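The Orange from Kirkier

Toivo Kemppainen came to the island of Kirkier in November, to repair the bell of the ferry station. The work should take two days. On the second evening the wind became strong and the ferry did not come.

He rented the room over the bakery. The owner, Andor Bodnár, was an old man who spoke little and slept in the afternoon. He gave Toivo soup, a blanket and the key to the front door.

"When does the next boat go?" asked Toivo.

"When the sea wants," said Andor, and went to feed his stove.

In the night Toivo could not sleep. He thought of his daughter, to whom he had promised to be home for her school play. At four o'clock he went down to the kitchen and found that Andor was already awake and had put something on the table for him.

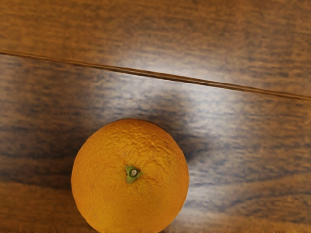 The orange on the wood.

"My wife planted the tree," said Andor. "Everybody told her it was too cold for it. For 20 years it gave us only leaves."

"And then?"

"Then she died, and in the next winter it gave fruit. I was angry with it. I did not eat even one."

They listened to the wind. Toivo asked if he might take the orange home to his daughter, and Andor thought about this for a long time.

"Take it," he said at last. "But write to me how it tasted."

The ferry came at noon. Toivo rang the bell himself.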